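Thread, because three people at the shared workshop have asked how the robot arm is going and I'm tired of giving the cheerful version.

**1/** The plan, as sold to us in January: the arm picks up a cable, lays it along a channel, pushes it in. Wim Willems reckoned 20 evenings. I said that was optimistic and got called a misery.

**2/** We're past 30 evenings now. It can find the channel. It can grip a cable if you put the cable where it likes it. Anything beyond that depends on the day.

**3/** I want to be fair to Wim. The mounting is solid, the wiring is tidy by our standards, and the arm goes back to the same spot time after time. My complaint has never been with the arm. It's with the idea that a cable is a part like any other part.

**4/** A bolt stays the shape you left it. A cable has opinions. You put it down in a nice curve, the gripper nudges one end and the other end wanders off somewhere the software isn't looking.

**5/** Restgate (our name for the planning script, don't ask) handles this by assuming the cable hasn't moved. I've raised this. I've raised it more than once.

**6/** Then there was the height problem. With the channel flat on the table, the fingers came down too close to the wood for my liking and the arm kept stopping itself. Wim wanted to rewrite the approach path. I went and found some offcuts.
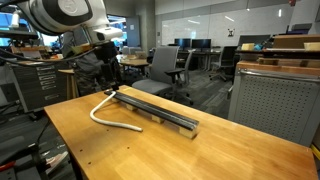

*Rail up on its blocks, white cable waiting its turn. Total cost of the fix: nothing.*

**7/** Two weeks of talk about approach angles and the answer was in the scrap bin. I'm not gloating. I'm gloating a bit.

**8/** Yes, I know the blocks aren't fixed down. Yes, I know the rail could shift if the gripper pushes sideways. Clamps are next. I'd like to see it do one full run before I spend a Saturday's worth of effort making a proper jig for something that may end up in a cupboard.

**9/** Numbers, for the people who like them. Last session we made 30 attempts at getting the first end of the cable into the channel. 18 went in. Wim wrote "promising" next to that on the whiteboard. I'd have picked another word.

**10/** And that's only the first end. Going along the rest of the length is a separate script called Stastent, and it works beautifully as long as you've already pressed most of the cable in by hand.

**11/** Someone will reply that the Visser fingertips would sort it. We've got a set on loan. They're softer, they hold the cable better, and they also don't let go of it. So you get a nicely placed cable that then comes back out with the gripper. Very smooth motion, mind you.

**12/** What annoys me is the videos. You've seen them – robot threads cable, gentle music, job done. I've started looking for the cut in every one. I'm sure some are straight through. I'd love to know how many tries were binned first, and they never put that bit in.

**13/** For comparison I timed myself doing the same job by hand. About 65 seconds, and I was holding a mug for part of it. The arm's best go is a good deal longer and it needs two of us watching.

**14/** Wim says that's missing the point, as the arm can do it all night. Can it? It hasn't done it all evening yet.

**15/** Still going back tomorrow. I want to try a stiffer cable, which Wim thinks is cheating. I also want Wasta, the camera code, to look again after each push and not just at the start. That's the one change I'd put money on, though not much money.

**16/** If anybody near us has small clamps they aren't using, we'd take them. Flat jaws please, nothing tall, the wrist comes down lower than you'd think.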